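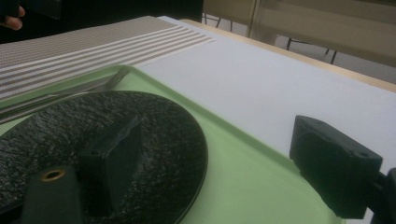 Unit 4: Table Layers and Place Settings

Handout for the Monday section. Instructor: Lok-yiu Ng

Read this before the practical. You will set one cover in class and clear it again, so wear shoes you can stand in.

Terms

Cover – everything laid out for one guest: mat, plate, flatware, glass and napkin.
Underliner – any flat piece that goes beneath a plate. A tray can serve as one.
Rim – the raised edge of a plate or tray. Handle plates by the rim only.

Working from the bottom up

Start with the mat. Woven mats slide less than smooth ones, but crumbs collect in the weave, so shake them out before you lay them. If the mat is striped, choose one direction for the stripes and keep it for the whole table.

Trays come next, if the menu calls for them. A black plate on a pale green tray is easy to read from across a room – the guest can see where the plate ends. Dark on dark is harder, and we will look at that in Unit 5.

Plates with a crackled or speckled glaze need a second look under good light. The pattern hides dried food and fingerprints. Run a clean cloth over the surface and then along the rim.

Flatware

In the standard cover the fork goes to the left of the plate, handle toward the guest, tines up. A fork lying across the corner of a tray has not been placed yet. Move it to the mat and check that it lies flat. Polish the handle last, after your fingers are off the tines.

Spacing

Leave 8 inches between the edge of one cover and the next. A full class setup is 40 covers, and we have almost 300 pieces of flatware in the drawers, so sort before you carry.

For the practical

Bring the Shek worksheet, pages 1 and 2.
Sign out a polishing cloth in Room 114.
Return trays and plates in separate stacks.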